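The radio host who taught me English

February 13, 2025

When I moved to Astville, I did not know one person there, and my English came from a school book. In the evening I switched on the small radio in the kitchen, and this is how I met the voice of Gerardo Farina.

His program was at ten at night, for 17 years. He talked with singers, truck drivers, a judge, one time with a man who repaired only accordions. He never hurried a guest. If somebody stopped speaking, he waited, and you could hear the chair move. For me this waiting was a gift, I had time to look in the dictionary!

My favorite evening was the talk with the actress Yee-man Kwan. She told that she forgot all her lines at her first night in Lusach, and she sang a song for children until she remembered them. I laughed so much that my neighbor Renzo knocked on the wall. The next day he asked me what was so funny, and we became friends.

The station says there were 3520 programs. They put 280 of them online last April, and I have listened to more than half. The sound of the oldest ones is not good, but please try the one with the judge.

I still listen only in the evening, when the dishes are done. My next plan is a real listening corner with a better speaker, and I am slowly choosing the furniture for it. 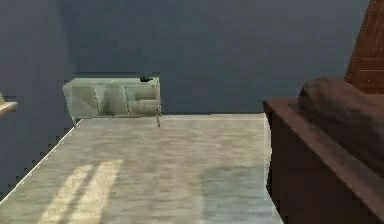 A low cabinet in mint green, against a dark blue wall.

If you also remember the program, write me which guest you liked. Wim already wrote me two times about the accordion man, so I will listen to that one again tonight.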